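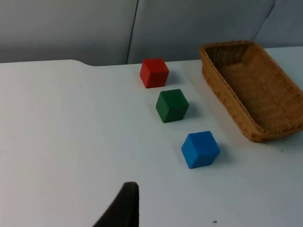
Que los cubos de madera ya no sirven para nada, que un niño de ahora los mira dos minutos y se va. Eso me escribió una lectora de Drordale a raíz de la columna anterior, y llevo desde entonces dándole vueltas. Con prisa, perdón, entrego en un rato.

No estoy de acuerdo. Nada. Un cubo rojo, uno verde, uno azul, una mesa despejada. Ya está el juego. Lo demás lo pone quien se sienta delante - y a veces tarda, claro. Nos ponemos nerviosos porque tarda. Sacamos otra cosa del armario. Luego otra. Al final hay un montón en el suelo y el crío llora, y decimos que se aburre.

En febrero hice limpieza en casa. Casi 80 juguetes, entre los de pilas, los que cantan y los que cantaban. Uno de Pindetti con luces que costó 38 euros y que ya nadie sabe encender. ¿Que exagero? Un poco. Pero la caja sigue en el pasillo.

Los cubos se quedaron. Los nuestros son viejos, con las esquinas romas de tanto caerse, y hay uno mordido. Torre, fila, muro, tienda, tren sin ruedas. Un día fueron sopa. No traen instrucciones y se agradece, porque las instrucciones acaban siempre leyéndolas un adulto en voz alta y ahí se muere la tarde.

Otra cosa, lo de la cantidad. En la feria de Jorkomville vendían un cubo, perdón, un saco de 600 piezas. Seiscientas! Para qué. Con tres encima de la mesa un niño pequeño ya tiene que decidir algo: cuál va debajo, cuál aguanta, si el azul cabe al lado o hay que empujar el verde. Con seiscientas no decide, vuelca. Y recoge usted.

También está el argumento del precio, que me lo sé. Que los de madera buenos son caros, que los de Sveinbjörnsson son para gente con salón de revista. Cierto, algunos juegos tienen precios absurdos. Pues de segunda mano. O los de un primo mayor. O retales lijados y pintura apta, que tampoco hace falta un taller.

Lo que sí pido es mesa. Una superficie lisa, sin tazas ni papeles ni el cargador del móvil. En mi casa es lo más dificil de conseguir, más que los propios cubos. La despejo por la mañana y a mediodía ya hay facturas encima.

A la lectora le contesté más o menos esto, peor escrito todavía. Me dijo que probaría el fin de semana, con los de su hermana, y que no prometía nada.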